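26 February 2018, fruit store trial, bench notes

Carrying on from the Grakstead batch. Thirty apples in from Bajpai, all weighed on arrival, tags on stalks. Two went straight out for bruising, rest into the cool room. Humidity still creeping up overnight, door seal is shot. Ognjen has rung Clornidau about a new one, no answer yet. 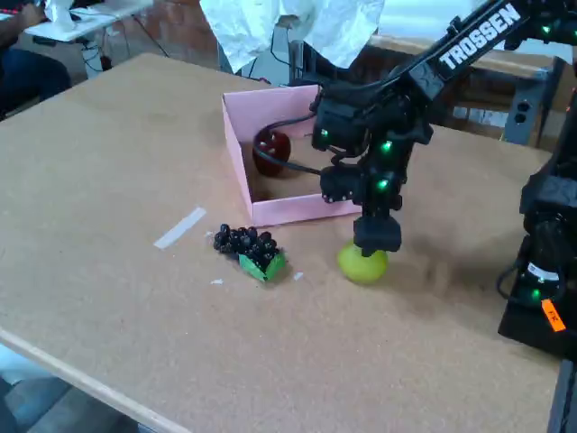

Firmness readings this morning all over the place. Think the plunger was sticking. Cleaned it, did the same side of the same fruit's neighbour, much better. Old readings crossed out, NOT rubbed out, please leave them so we can see what happened.

Pears are a seperate headache. They go from hard to mush over a weekend and the skin colour tells you next to nothing. Tried pressing by the stalk, as Ognjen Ivanov does. He got the ripe ones right, I got two wrong.
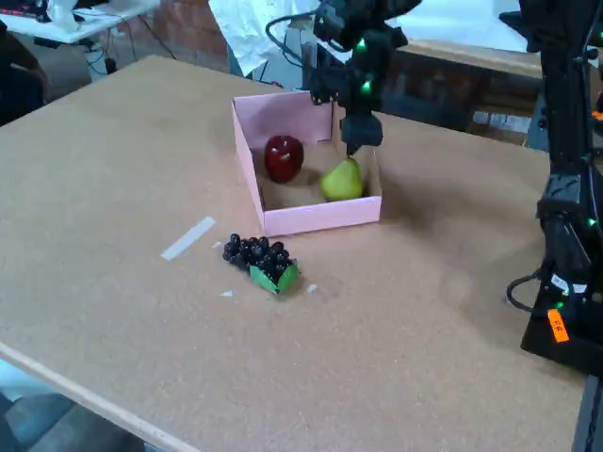 Question is still whether pears stored with apples soften quicker than pears on their own. Everyone's gran says yes. Our August run said maybe, but the cool room packed up in the middle of it so I don't trust any of that. Setting up again with four crates, same shelf, swap positions at each check.
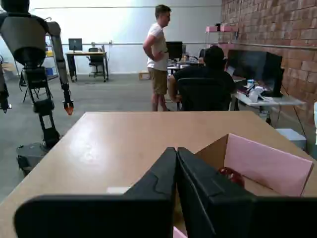 Open box, pink side panel to the right.

Starch test next. Iodine nearly out, order more from Cikar. Slices go brown if left before dipping so cut one, dip one, write it down, then the next. Last time I cut the lot and the chart was usless.

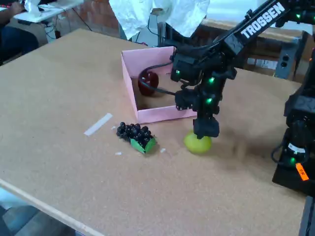
To do: chase door seal. New batteries for the scales. Ask Bajpai what day these were picked, the sheet only says "late". Taste notes tomorrow, no coffee beforehand please.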